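Gelia Dinner Sells Out, Silent Auction Yields One Canoe Too Many
01/03/2024

The Gelia Foundation's annual benefit dinner for kidney disease research has sold all 400 of its seats, a first for an event that once had to be padded out with the band's relatives.

Guests will gather in September at the Balogun Hotel, where 40 tables have been promised a view of the stage — or, in the case of the two behind the pillar, a discount. Money raised goes to the foundation's patient travel fund and to a research fellowship at the Sondano Clinic.
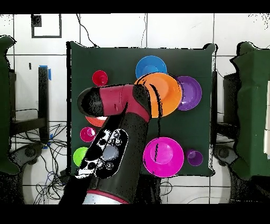
Vol. 8, No. 2

Telma Durán, who chairs the dinner, said the menu had been shortened after last year's speeches ran into the dessert and then well past it. "People will give generously for a good cause," she said. "They will give even more if they can be home by eleven."

Each speaker gets eight minutes this time. Durán has bought a bell.

The silent auction, sponsored by office furniture dealer Forkow, has so far drawn around 40 lots. They include a weekend at a lake cabin, a set of piano lessons and two canoes from donors who did not consult each other. The canoes will be sold separately unless somebody makes a very good offer.

A waiting list for returned tickets is open at the foundation's front desk. Dress is formal, though last year's definition of that was broad.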